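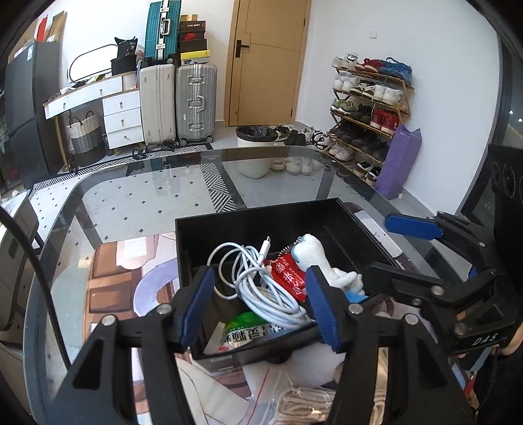 Adjunto 1: caja de plástico negra con el cable de carga blanco, sobre la mesa de cristal.

Ticket: La tableta de la recepción no sincroniza el calendario de reservas
Abierto por: Liesl Steiner
Asignado a: Kedir Habte
Producto: Urent, aplicación de reservas de salas
Estado: Resuelto
Fecha de apertura: 27 de abril de 2021

Liesl Steiner escribió:
¡Hola, equipo! Primero, que conste que la aplicación nos encanta: desde que la usamos en Priltard ya no hay dos grupos peleándose por la misma sala. Pero la tableta de recepción lleva desde esta mañana enseñando las reservas de ayer. En mi portátil todo sale bien, en el móvil también, y la tableta ni se inmuta. Si tiro hacia abajo para refrescar, gira el circulito, desaparece y no cambia nada. La batería la tenemos al 87 %, así que por ahí no va.

Kedir Habte escribió:
¡Hola, Liesl! Gracias por el detalle, da gusto abrir un ticket así. Tres preguntas para empezar:
- ¿Qué versión sale en Ajustes > Acerca de?
- ¿La tableta está en la misma red wifi que el portátil?
- ¿Aparece algún aviso amarillo en la parte de arriba del calendario?

Liesl Steiner escribió:
Versión 2.12. Misma red, comprobado dos veces. Aviso no hay ninguno. Ah, y he probado a crear una reserva de prueba desde la tableta (sala pequeña, a nombre de «Patata») y esa sí llega al portátil. O sea, sube pero no baja. ¡Me parece fascinante!

Kedir Habte escribió:
¡La prueba de la patata es buenísima, nos ahorra media tarde! Si sube y no baja, la cuenta está bien conectada y lo que falla es la descarga. Prueba esto, por orden:
1. Cierra la aplicación del todo, también desde la lista de recientes.
2. Ajustes de la tableta > Aplicaciones > Urent > Almacenamiento > Vaciar caché. Ojo, solo la caché, no los datos.
3. Abre de nuevo y espera 60 segundos sin tocar nada.

Liesl Steiner escribió:
Hecho. Durante un momento han salido las de hoy (¡grité y todo!) y después ha vuelto a las de ayer. Ahora dice «Última sincronización: dentro de 12 horas». ¿Dentro de?

Natnael Admasu escribió:
Me meto un segundo, que esto me suena muchísimo. Liesl, ¿puedes mirar qué hora marca la tableta y compararla con la del portátil? Fíjate en la fecha completa.

Liesl Steiner escribió:
¡Madre mía! La tableta va atrasada 12 horas. El reloj de la barra está en formato de doce y pone la misma hora que el portátil, por eso no me había dado cuenta. Pero la fecha es la de ayer.

Natnael Admasu escribió:
¡Ahí lo tenemos! La aplicación pide al servidor «las reservas de hoy» según el reloj del dispositivo, y para tu tableta hoy es ayer. Al vaciar la caché usa un instante la hora del servidor y luego vuelve a la local. Ve a Ajustes > Fecha y hora, activa «Automática» y de paso pon el formato de 24 horas. Después, reinicia.

Liesl Steiner escribió:
¡¡Funciona!! Reservas de hoy, hora correcta, y al cambiar una desde el portátil aparece enseguida en recepción. He borrado a Patata con un poco de pena. Ingvar Grímsdóttir, de la sala grande, os manda las gracias también.

Kedir Habte escribió:
¡Qué alegría! Dejo la nota interna y cierro el ticket. Si vuelve a pasar se puede reabrir desde el mismo enlace.

Nota interna (Kedir Habte):
Causa: reloj del dispositivo atrasado, con la hora automática desactivada.
Solución: hora automática, formato de 24 horas, reinicio.
Pendiente: Vy Diệp prepara un aviso para cuando el reloj local y el del servidor no coincidan. Previsto para la versión de agosto. Añadir este caso al artículo «El calendario muestra otro día».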